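Teaching a simulated arm to lift a cube from wrist camera images only

Written by Slamet Sembiring, with corrections from Cinzia Marino

In this tutorial we train a policy for the cube lifting task using images of the wrist camera and the position of the gripper, and nothing else. The policy never receives the coordinates of the cube. I suppose that you already have a working simulator and that you finished the earlier page about recording scripted demonstrations.

What you need

The Polcombe task files, the Mandivska training code, and one graphics card. Our own card has 8 GB of memory and it was sufficient. Please check that the renderer uses the card, otherwise the recording takes very long.

Step 1. Record the demonstrations

Run the scripted expert and save 400 episodes. The expert knows the true position of the cube, so it can solve the task easily. Save for every time step the wrist image, the finger opening, the height of the hand and the action. Do not save the cube position in the same file. I did this the first time, and the data loader read it together with the other numbers, so my policy looked wonderful and was in fact cheating.

Step 2. Look at your images before training

Open several episodes and go slowly through the last part, when the hand comes down. At this moment the cube becomes very big in the wrist view and the fingers are visible only at the bottom corners. The lamp also matters. It makes a white glare on the table, and the top of the cube can reflect light and take another color than its front side.

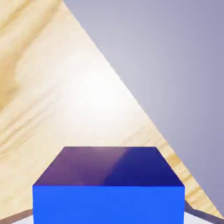
For this reason we do not recommend to find the cube by a simple color threshold. Bahman Rashti tried it in our group. His mask was good from far away, but near the grasp it lost half of the top face and the computed center moved toward the camera. The learned encoder has less trouble with this, if the training images contain enough variation.

Step 3. Add variation

Change the following settings in the recording script, then record again:

Lamp position: random for each episode
Lamp strength: random for each episode
Table rotation: random, small angles
Image shift during training: up to 8 pixels in each direction

Keep the camera mounting fixed. We moved it also in one run, and the policy began to stop above the cube and wait there.

Step 4. Train

Use a history of 2 images and let the network predict the next hand movement and the finger command. Train for 100 epochs. The loss becomes almost flat quite early, but please do not stop there. The finger command is learned later than the arm movement, and an early checkpoint often closes the fingers too high.

Step 5. Evaluate

Use cube positions that were not in the recording. Count an episode as success only if the cube is still held when the time ends. Yupin Thongsuk noticed that our old script gave success also for a cube which jumped up for a short moment after a bad contact, so our older results were too high. If you compare with them, run the old checkpoints again with the new script.

Common problems

The hand goes down beside the cube. Check first if the images are flipped. Some renderers give the rows in opposite order.

The fingers never close. Look at the balance of your data. Most time steps have open fingers, so give more weight to the steps shortly before and after the closing.

It works only with one lamp position. Then the random settings of Step 3 were probably not applied. Print the lamp values at the beginning of each episode and compare them.

The configuration file for all steps is in the folder wrist_lift of the Mandivska code.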